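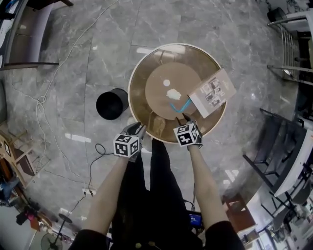 Clearing out a tray that's become a dumping ground

Tips > Kitchen > Trays and boards

August 2025, by the Badbridge kitchen tips page

Kitchen Laundry Floors Workshop Contact

Every house has one. Big round tray, meant for serving, ends up holding a straw, a bit of fluff, some box nobody flattened. Quick notes on sorting it, written between other jobs so excuse the spelling.

Put it on the floor first. A big tray on a worktop hangs over the edge and you'll catch it with your elbow. Hard floor is best – tile, stone, lino. Carpet collects crumbs. Sweep before you start or the grit goes straight onto the underside and then onto your table.

Box off before anything else. Cardboard lying across a rim hides half of what's in there. If it's packaging, check inside for the leaflet or the spare bit, then flatten it. Keep the box if there's a guarantee running, otherwise recycling.

Straws. Bendy ones roll about and end up under the fridge. Plastic reusable ones want a rinse and a poke through with a thin brush, then stand them up to dry. Any that are split, bin. Don't save "one for crafts", you have a drawer of those allready.

Little white lumps. Could be putty, could be cotton wool, could be icing. Pick up, don't wipe. Wiping putty across a shiny finish is a twenty minute mistake, ask me how I know. If it has stuck, an old bank card held flat, gentle. Then a damp cloth.

Small round bits go in a jar until you find out what they belong to. I give them until December, then out.

If there's a round board sitting in the tray, lift it out. Water gets trapped between the two and leaves a ring. Same with cork mats. Dry both faces, stand the board on its edge against the wall overnight, put it back in the morning.

Washing the tray itself:
– warm water, drop of washing up liquid, cloth wrung right out
– never leave wood soaking, not even 5 minutes
– go round the inside of the rim with a cotton bud or a corner of the cloth
– dry with a tea towel straight away
– glossy finish: no scourer, no cream cleaner. I use the Vusell soft cloths, any soft cloth will do

Sticky patch that won't shift? Bit of neat washing up liquid on it, wait 2 minutes, wipe. Do it again if needed. Hokix do a wood spray that smells nice but doesnt do much more than soap did.

Keep a tall pot next to you while you work. Black, tin, old vase, whatever. Rubbish goes in as you go and you make one trip to the bin. Open top, no lid to fiddle with.

Gloves – thin ones if you wear them. Thick rubber and you can't pick up anything small.

Storing it: on its edge behind the bread bin or flat on top of the cupboard, face down so dust lands on the back. If it lives on the table give it one job. Ours is tea things only. Anything else left on it gets moved the same evening, thats the rule and it mostly holds.

Next up is limescale on tiled floors, when I get to it.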